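List: bralham-diaries
Subject: Re: the loose leaves, and do we print the weather
Date: 11/30/23

Quick one, have to be out the door in a bit and I've had this sitting in drafts too long. Original pasted in below for those who only get the digest.

> Hello all,
>
> I finished the second box over the break. The bound volume comes
> to 303 written pages, plus the loose leaves, which I've put in a
> separate folder and not numbered yet. I think at least some of
> them belong to the summer at Tuvska but the ink is different and
> so is the paper, so I didn't want to commit.
>
> Questions. Do we transcribe the weather? She does it every single
> day, usually one word, and it's a lot of "Fine" and "Dull." Also
> what do we do about the spelling, she has "untill" all the way
> through and it makes me itch. And who is "the Captain"? I had him
> down as a neighbor but on page 41 he gets fed under the table.
>
> Last thing, the estimate came back from Raudsepp for the printing
> and it's higher than last time. Attached. Please read before we
> argue.
>
> Sorry for length!

Not long at all. Going through in order, more or less.

1. The weather. Yes. All of it. I know it's dull (ha) but I've used it twice now to sort out the order of pages and would of been lost without it. She writes "Fine" on the day they take the boat over to Tuvska, and then there's a loose leaf that starts in the middle of a sentence with everybody's shoes drying on the stove. Can't be the same day. Has to be the one after or the one after that. If we'd dropped the weather I would have stuck that leaf in the wrong place and never known.

Put it on its own line at the top of the entry. If there isn't any, leave the line blank, don't write "none." Someone did "none" for all of the spring and I spent an evening taking it out.

2. Spelling. Leave "untill." Leave "recieved," leave "Bestburg" for Bestberg even though she has it right on the very next page. I don't want a sic after each one either, it looks like we're picking on her. One note at the front saying spelling is as written, done.

Things she crossed out: if you can read it, put it in with square brackets and the word struck. If you can't, just [struck, illegible]. Please don't guess. The bit about the sister-in-law's hat is crossed out so hard it went through the paper and I would love to know too but no.

3. The Captain is the dog. I'm nearly sure. Check the entry where he's "very ill from the butter" and the one where he won't go in the boat. The only thing against it is the Christmas list, where the Captain gets a muffler. My grandmother knitted for her cat so I don't think that rules it out.

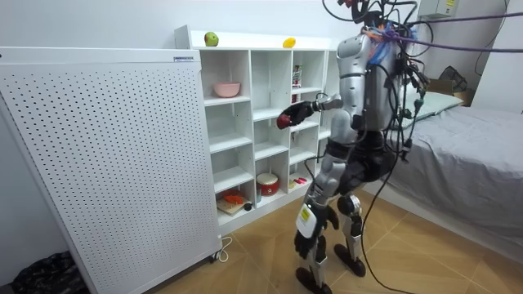
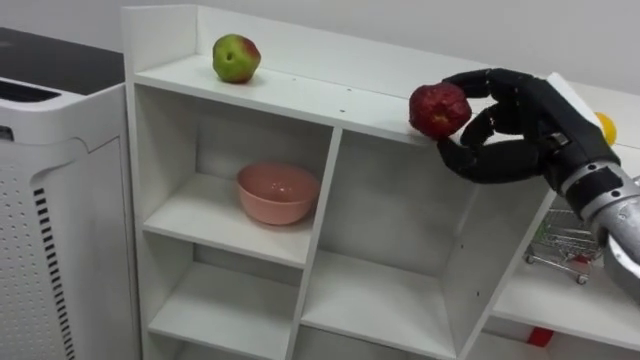
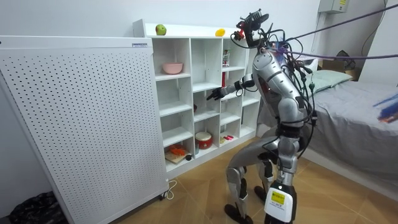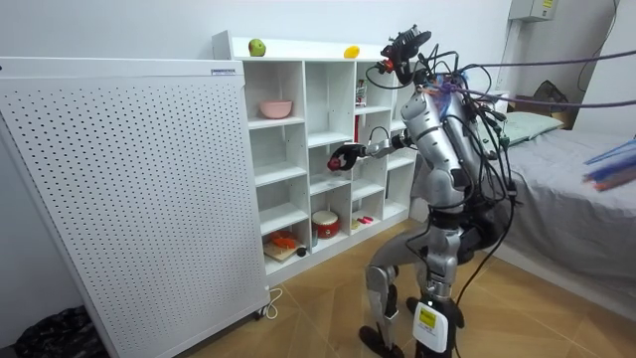
4. Loose leaves. OK so this is the big one. I went through your scans last night, all of them, with the bound volume open next to me. What I think:

The ones on the grayish paper are from the August at Tuvska. Same paper as the two letters in the first box, and she says in the bound volume that she forgot her book and is "making do with the hotel's." That's as good as we're going to get. The gap in the bound volume is right there too, she just stops and then picks up with the laundry list and a complaint about the trunk.

The ones on the lined paper are later. How much later, no idea. She mentions the new stove and she mentions the tooth, and the tooth goes on for years, so the tooth is no help at all. The stove might be. Does anyone have the household book? It was in the third box when we split things up and I don't have it and I don't see it on the sheet. If it's on your dining table please say so, no one will be mad.

There's one leaf, the half sheet, that I don't think is hers. The hand slopes the wrong way and whoever it is can spell "until." Could be the daughter. It's only a list of what they ate on the train to Bestberg (cold tongue, plums, something I read as "bad cheese" but might be "bread, cheese"). I'd print it at the back by itself with a line saying hand unknown.

So for numbering. Don't carry on from the end of the bound volume, it makes it look like they come after. Use L1, L2 and so on. I'll do the labels when I'm back.

5. The Bralham entries. Whoever has these, can you look again at the one where she goes over to Bralham for the sale and comes home with the clock? I have "gave nineteen for it and was ashamed" from the first pass, and the second pass has "gave ninety for it." Kind of a difference. My money is on nineteen. She was careful, and she is still cross in the spring about having paid too much for a hen.

Also the clock comes back later, it stops, it gets taken to be mended, it comes home and stops again. There must be six or seven mentions. If we do an index it deserves its own line.

6. Index. Do we want one? I do. I'll do it if I have to but not alone. Places, household things, and people as she calls them (so "the doctor" and "Aunt" stay like that, and we don't go making identifications in the index itself, put those in the notes). First try gave me 394 headings and that's too many, half of them are puddings.

7. Raudsepp. Read the estimate. It went up, yes, but look at the second page, they've priced it on 1000 copies. Who told them 1000?? We sold the last one mostly to each other. I'd ask them to redo it for a small run, plus the 20 in hard covers for the libraries and the family. Also they have us down for color plates and we only have the one watercolor, and between us it isn't very good. Black and white is fine for that.

I can call them but not before the end of next week. If somebody else wants to, please just say on the list that you're doing it so they don't get three calls again.

8. The tooth. Not a real item but I did want to say the run of entries about the tooth is the best thing in the whole volume. "Would not have it out. Had it out. Should have had it out in the spring." If we do a page to send around with the order form I'd use that over the boat trip, which is pretty but goes on.

Still need from people:

household book, whoever has it
a second pair of eyes on L leaves, the gray ones first
nineteen or ninety
a yes or no on the index

Scans at the bigger size if you can, the small ones go to mush when I zoom in and I've been reading "jam" as "Jane" for a week. Had a whole theory about Jane.

OK got to run, pick-up is at the far end of town and the bridge is still closed. Will read replies tonight.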